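Polel project — two-arm garment handling
Progress report for the period ending 15th March

Data collection for the hanging task continued in the Pruvdale workcell. The set now holds 3,036 recorded runs, with cloths, the clip ring and the red bin on one tabletop.

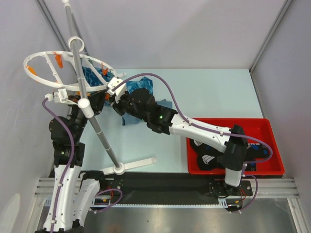

Oleksandra Chornovol asked whether the 74 percent success rate would hold on fabrics left out of training. A test of 108 trials, 50 of them on new fabrics, is planned for the next period — no added funds are requested.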